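Open Day at the Drallik Hall, Clolstead
Gallery posted 12 January 2026

Gudano opened its doors in November and promised "the end of manual handling." I've heard that one before, at other halls, with better coffee. Still, I went, stood behind the rope and took notes. Captions are mine and so are the grumbles.

The handling cell was the main draw. Our guide quoted a rate of 600 picks an hour. What I saw between the talks was slower than that, with long waits while staff fussed at a screen. Ask about the rate and you get the brochure again.
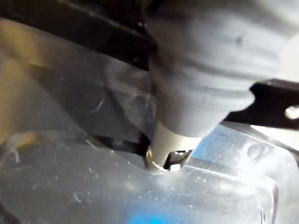
Ribbed gray piece, metal tip, scuffed clear plastic. The tip is down on the surface, well scratched all over.

I asked what happens when the plastic is dirty or bent. The answer was that the software "adapts." I asked how, and we moved on to the next stop.

The talk in the side room ran 56 minutes, with four left for questions. Most of it covered a second site at Au, which has no building yet. A slide gave 714 as the number of items the system has "learned." Learned to do what, it didn't say, and the slide was gone before I could ask.

I'd go back if they let visitors bring their own boxes. Give me an hour of normal work with the sales people out of the room and I'll write down whatever happens. Until then I'm keeping the brochure in the drawer with the others.

Parking is behind the hall. The side gate closes early.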